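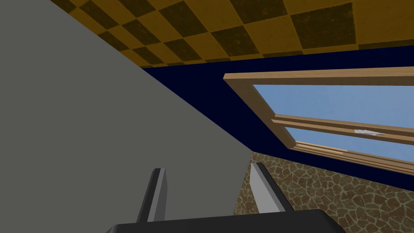

Moisture in ceilings and upper walls: notes for members

The Vistix building returned to normal use in March after the repainting program. Several members have asked why the top-floor rooms were left for 2 weeks between washing down and priming. The short answer is moisture content. Masonry and plaster release water slowly, and a coating applied too early will trap it, lift at the edges and need to be stripped again.

Readings were taken with a pin meter at 4 points per room, always in the morning before the heating came on. Surface readings alone are a poor guide. A wall can feel dry to the hand and still hold enough water behind the skin coat to cause blistering. Where a reading was high, the room was closed, the windows were opened on the latch and the point was tested again at the end of the week.

Primer selection followed the same logic. Stedix supplied a mineral primer that allows vapour to pass through. It was thinned for the first coat only and applied by brush into the corners, then by roller across the field. Colour matching was done after the second coat had cured, as mineral paints dry several shades lighter than they look in the tin.

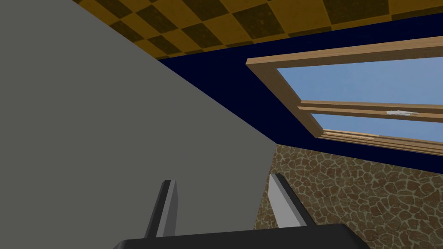 Ventilation remains the weak point. The extract fans on the upper level were rated for smaller rooms, and condensation forms at the wall and ceiling junction in cold weather. Pustetti has quoted $2,000 for replacement units with humidity sensors. The quote includes cutting new duct openings but excludes making good the plaster, which would be done by Zúñiga under the existing maintenance agreement.

Until the fans are replaced, please observe the following.

Leave internal doors open overnight.
Keep furniture clear of external walls.
Do not wash painted surfaces with detergent for 25 days after coating. A damp cloth is adequate.
Report staining, flaking or a musty odour to the office, with the room number and the time of day it was noticed.

The meter is kept at the front office and may be signed out. Replacement pins are in the same case.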